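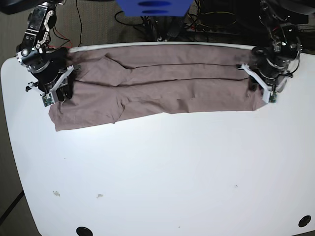 Jullov folding

By Prosser Robotics Notes, January 3, 2022

Jullov folding is a method for teaching a two-armed robot to fold clothes. It was developed at the Dedance laboratory. The two grippers take hold of a garment at opposite ends, and the arms move together to keep the cloth under light tension.

The method learns from recorded folds made by a person guiding the arms. The first set, called Jultau, held 1392 recordings of 22 garments. Training took about 10 hours. Long items such as trousers gave better results than shirts, whose sleeves often slipped. A later version added nine starting positions.

This site uses cookies. Accept | Settings

Contact | © Prosser | Back to top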